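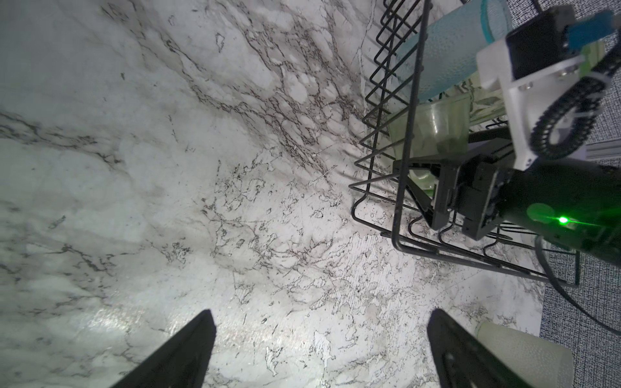 About Linbridge

By the Linbridge staff
April

Linbridge tests whether machines can do ordinary chores at a useful speed and without breaking things. We work with two-finger grippers on household tasks, mainly kitchen ones, and we publish the failures along with the successes.

Our current program, Skollmont, covers drinkware and a wire dish rack. Translucent cups are hard for depth sensing, and thin black wire over veined marble is hard for almost everything else. A tumbler leaning between dividers has to be gripped at an angle and drawn out clear of the wires.
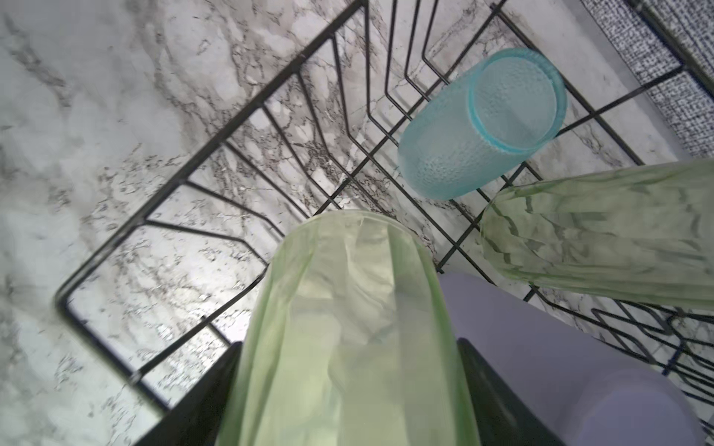
Grip force is set per object class. Soft-walled cups deform before they slip, so the limit for them is low. Of 2,000 logged attempts in Skollmont, 318 ended with an operator stopping the arm.

Can a machine do the dishes yet? In our lab, parts of the job, on a known counter – in an unfamiliar kitchen, no. Fluvanwood, the shop-floor program, sorts small parts from open bins and is further along.

Contact: Linbridge front office | © Linbridge | Back to top

3 comments

tang: Are the stopped attempts broken out by object?

rackandpinion: Would like to see the same test with stacked bowls.

mdk23: Still faster by hand, but the numbers are useful.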